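Hultbridge bench budget – README

Last updated Mar 31, 2018
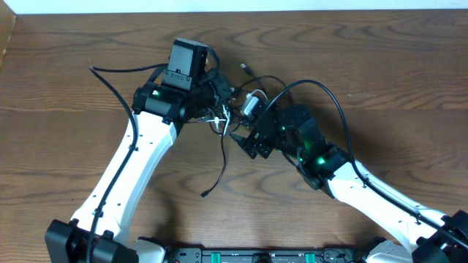

Welcome, and thank you for taking the trouble to open this file before the spreadsheet. The folder holds the costing we put together for the two-arm bench at Hultbridge, along with the quotes it was built from and a blank copy you are free to fill in for a bench of your own. It began as a scribbled list in February and has grown a fair bit, so please forgive the odd cell that still looks like a note to ourselves.

What is in the folder

budget.csv – the main sheet, 194 rows, one row per line on a quote or receipt
quotes/ – scanned quotes from Tillard and Vorkow, with our scribbles left on
blank.csv – the same columns with nothing in them
spares.txt – what we keep in the drawer and when we reorder it

Columns in budget.csv

item – plain name, the way you would say it across the room
supplier – Tillard, Vorkow, Ccori or "other"
qty – number ordered, which may be more than the number fitted
unit_price – in pounds, before VAT
delivery – in pounds, shared out by hand where several things came in one box
group – arms, grippers, cameras, power, cabling, bench, spares
status – quoted, ordered, arrived or dropped

How to read the totals

We set a ceiling of £3,000 for everything apart from the arms themselves, which came out of a separate pot and are in the sheet with a price of zero. Please don't take that zero to heart if you are planning from scratch! Ask for a proper quote for 2 arms from the same supplier on the same day, as we found prices for singles and pairs hard to compare.

Cabling deserves a kind word, as it is the group we were meanest with at first. Leads have to reach the wrist and still leave slack for the joints to turn, and then you want clips, spare plugs and terminal blocks on top. I would put £500 aside for cabling and power together and be pleased if some is left over. The Ccori leads were dearer than the rest, but they came in the lengths we asked for and I'd happily order them again.

Known gaps

VAT is missing throughout. Delivery on the second Vorkow order is a guess. Rows marked "dropped" are still in the file, so filter them out before you add anything up – I have been caught by this myself, more than once. Nobody's time is costed.

Use and corrections

Copy it, change it, pass it on. If a price looks wrong, open an issue with the row number and we will dig out the receipt.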